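BRONDCOMBE PUTS GRIPPER FINGERS THROUGH SIDE-BY-SIDE TRIALS ON TWO-ARM TABLE CELL

For immediate release
January 25, 2021

Brondcombe today released first results from its Purkari trials. The trials compare fingertip shapes on a pair of small tabletop arms. Same table, same rail, same basket. Only the fingers change.

Soft goods first. Cloth is where most of the drops happen, and where the pointed fingers were expected to do well.

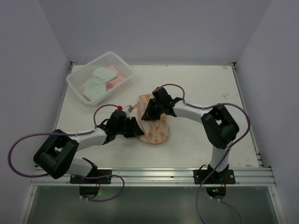

Both Purkari arms at a patterned fabric piece, basket at far left.

Over 1,000 logged picks on fabric, the pointed set lost its hold less often than the flat set Brondcombe used last July. Thin, sheer material is still the worst. Two layers get picked up as one, or none.

"We changed fingers maybe too many times in the first week," said Ximeng Yan, test lead. "Then we settled on 30 picks per set before anyone could touch a screwdriver. Numbers got a lot cleaner after that."

Cable routing was part of the work too. The purple cables now loop wide of the elbows, with clips down by the base. Earlier routing snagged on the forearm, and one connector had to be replaced. Afshin Najafi, who did the rewiring, wants the loops shorter. Not agreed yet.

The second round moves to flat items on the same white top. A round pizza is in that set, together with the plastic basket. Flared jaws are being tried alongside the pointed fingers. Edge grasps only, no suction. Results from this round are not final and Brondcombe is not publishing a ranking untill the count reaches 2,000.

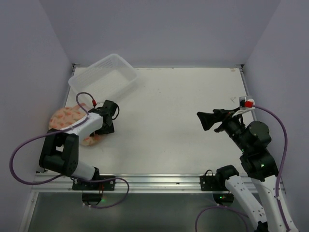 What comes next

Wrist camera comparison, then controllers. The Hasham controller goes first, the Grasso board after it. Each gets 10 days on the cell with the same item list.

Pádraig Nic Aodha, engineering manager, said the full pick logs will go out with the final report, including the failed runs. Finger drawings will be sent to partners on on request.

Media contact: Orla Hennessy, Brondcombe press office
Technical questions: Ruairí Dunne, Purkari trials desk

END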